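4.2 Lids, straws and the claim of a "finished" drink

Much of the trade writing on takeaway packaging treats the lidded cup as a solved object. The supplier guides we reviewed for this section, those from Clasus and Zindel among them, describe a cup, a lid and a straw as a set that goes together in one motion and stays together until the drink is gone. We are not convinced. The guides give diameters and wall weights in detail, but they say almost nothing about what a person has to do between picking up the cup and taking the first sip, and that is where most of the complaints in our survey sit.

The survey drew 1,659 usable responses from a mailing of 2,000, a return high enough to make us wonder who had bothered to reply. People with a grievance about lids may be more willing to fill in a form about lids than people without one. We have not corrected for this, and we know of no good way to do so. The responses are used below only to sort the complaints into kinds. They should not be read as a measure of how often lids fail.

The cup considered here is a black disposable paper cup with a black plastic lid. The lid rises at the center and has a rim that stands out a little past the edge of the cup (Figure 3a). Shapes of this sort are usually defended on two grounds: the dome leaves room above the drink, and the wider rim gives the fingers something to press against.

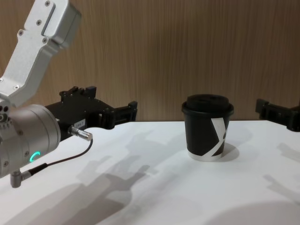

Bodnár objected at the draft stage that the rim argument runs backwards, and that people press on the middle of a domed lid no matter how generous the edge is, because the middle is what they see first. A wider rim would then help only those who already know to use it. The same note asked why the section spoke of lids "seating" at all when none of the respondents had used the word.

The second point we accept, and the word has been dropped. The first is harder to settle. Our questionnaire asked whether the lid had come loose, but it did not ask where the person had pressed. A respondent who pushed on the dome and one who went around the rim would have ticked the same box. The pilot run in May had 22 people fit lids at a bench while we took notes, and 18 of them touched the rim at some point. That sounds like support for the suppliers until one considers that a person can hardly put a lid on a cup without touching its rim. We would not rest anything on it.

Straws bring a separate set of difficulties, and the guides are at their thinnest here. The Selden guide gives the straw a single paragraph, mostly on length. It assumes the cup will be held steady in one hand while the straw goes in with the other. Many of our respondents reported doing this with a bag on the arm or a phone in the hand, and several wrote that they put the cup down first and used whichever hand was free. A cup standing alone on a flat surface is a different object from a cup in the hand. It can slide or tip, and the push needed to get a straw through a tight opening is applied well above the base.

Figure 3. Black paper cup with domed plastic lid, standing on a white tabletop (a), and with a straw (b).

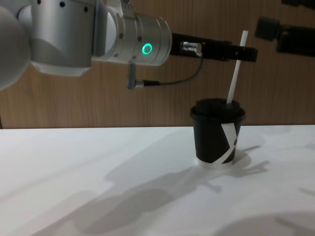 Whether this matters depends on how tight the opening is, and on that we have only the makers' word. Their tolerances are stated for new lids at room temperature. A lid that has been on a hot drink for several minutes may give more easily, or it may grip the straw harder as the plastic softens; respondents reported both, sometimes about the same shop. We see no reason to prefer one account over the other without a bench test, and the tests quoted in the guides were all done on empty cups.

For the coding in Section 5 we therefore keep lid complaints and straw complaints apart, even where a respondent ran them together in one sentence. Complaints that could belong to either are listed under "unclear," which makes that group larger than we would like.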